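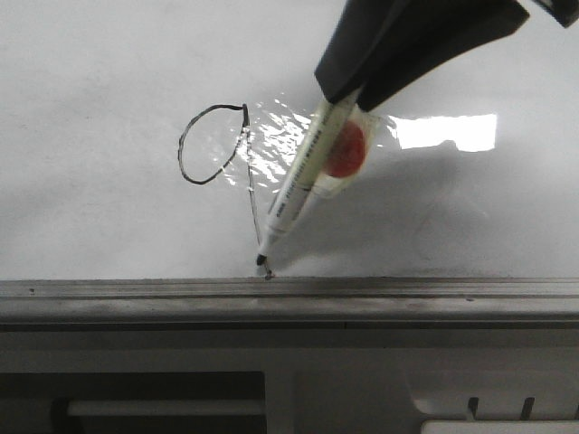 Can a candidate still put leaflets through doors on polling day?

I'm helping with the leaflets for a council by-election in the Begay ward of Nultbridge. We have two streets left over and the only time I can do them is the morning of the vote, before 7 if possible. Another helper says all campaigning has to stop the night before. I thought that was only broadcasters. Which is it? Also, do the leaflets need anything extra printed on them if they go out that day?

dindenroad

You can deliver on polling day. There is no rule in Great Britain that stops ordinary campaigning the night before. Some other countries have a quiet day and I think people mix the two up. What changes is what broadcasters can report while the polls are open, and you can't publish anything on how people say they have voted until the polls close.

The leaflet doesn't need anything extra. It needs the same imprint as the rest of your print: name and address of the printer, the promoter, and whoever it is being published on behalf of. If your first batch had that, the leftovers are fine. The cost still goes in the agent's return, whichever day they go out.

Polls open at 7 in the morning, so before that you will mostly be waking people up. Keep well away from the door of the polling station and don't hand anything out inside.

Zesterholm_ward_walker

We always did it at Zesterholm. I have been doing polling day rounds since 2004 and never had a complaint, apart from dogs. One person can do 2 short streets in an hour if there aren't many flats.

paperround18

Agree with the first reply. I would ask your agent before you go out though - ours wanted every delivery round written down, and in Dinden they had a separate card for polling day with the station address on it. Might be worth checking that the leaflet doesn't say "vote next week" or similar. Ours did once and we had to bin the lot.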